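15 March 2026

It rained from breakfast until the streetlights came on, so I gave up on the garden and did what I have been promising myself since October, which was to sit down with the bricks. Not to build anything grand. I only wanted to look at them properly, and think about what to do with the two big tubs under the stairs before Lise comes on her visit and sees that I still haven't dealt with them.

I suppose I should put down where they came from, for the day when I've forgotten. The first tub was from the church sale in Womville, four dollars for the lot, and the lid didn't fit even then. The second came from Zixuan Liao two doors down, when her boys got too old for them and she wanted the closet back. She carried it over herself in the snow and stayed for coffee, and we ended up on the floor like a couple of kindergartners, making a very crooked staircase. I think that was the afternoon we stopped being neighbors and started being friends, though neither of us would have said so.

Anyway, I had the radio on low and a pot of tea going, and I got to thinking about how I used to play with these things when I was small. My brother built towers. He built them fast and he built them to be knocked over, and I couldn't stand it. What I liked was the flat part, the board with all the studs. I could spend a whole evening laying one brick down, looking at it, moving it over by one stud and looking again. Mother called it my gardening. I'd make a row near the front edge and that was the fence, and then everything behind it was the yard, and I'd never get as far as the house before somebody called me to supper.

I still think a gray board with a few colors on it is one of the prettiest things there is. Red next to pink, which you would never dare wear, and an orange one coming in beside them.

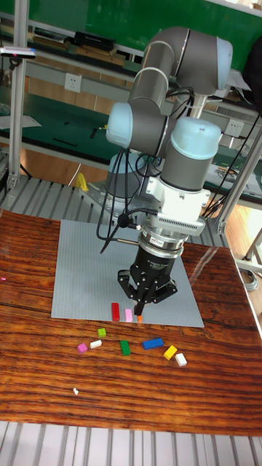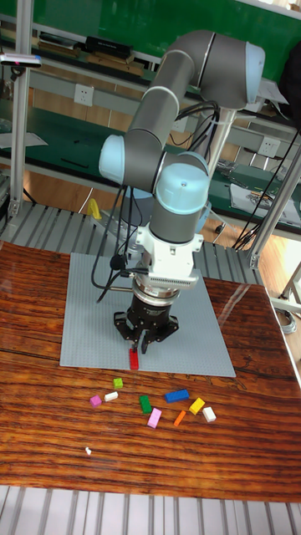 I've noticed that I never start with the color I like best. I like the lime green, always have, and it is always the last one I use, the same way I eat around the frosting. Lise was just the opposite. Lise Friesen, I should write her whole name, because someday somebody may read this and wonder which Lise – the one from the bakery or the one who shared my desk in third grade. The desk one. She took the best piece first and used it up and was perfectly happy with whatever was left. I used to think that was greedy and now I think it's just a cheerful way to go through life. She called from the road last night and we talked until my ear was sore, mostly about her knees and the price of everything, and she asked whether I still had "all that plastic." I said I did. She said good.

So now I have to decide. The tubs can't stay under the stairs because the vacuum has to go there, and the vacuum can't stay in the hall because I've tripped on it twice. I looked at some drawers in the Burkier catalog, the shallow kind that pull all the way out, and they were very handsome and cost 175 dollars, and I closed the catalog again. For that money I could buy a winter coat. Zixuan says jars. She keeps everything in jars, buttons and rice and screws, and her pantry does look lovely with the sun on it. But you can't run your hand through a jar, and half the pleasure is in that noise when you dig around for the one you want and all the others slide over each other.

I did try sorting, for 30 minutes by the stove timer. I started by color and got along fine until I came to the pinks. There is a pale one and a strong one that is nearly purple, and I couldn't say whether they belonged together or not, and I moved them back and forth until it struck me that I was doing my gardening again at my age. Then I tried it by size and got bored. When the timer went off I let everything go back in the tub in one big rattle, and I have to say I enjoyed that part the most.

The tea had gone cold by then and I heated it up on the stove, which Mother would not have approved of. I had toast with it and the last of the plum jam. I must remember to ask Zixuan whether she has any empty jars after all, for jam if not for bricks, and to bring her back her casserole dish, which has been sitting on my counter looking at me.

Lise gets in tomorrow before lunch. I've made up the back bedroom with the yellow quilt. I think I'll leave one tub out by her chair and not say a word about it, and see which color she goes for. Still raining. Need lightbulbs and butter.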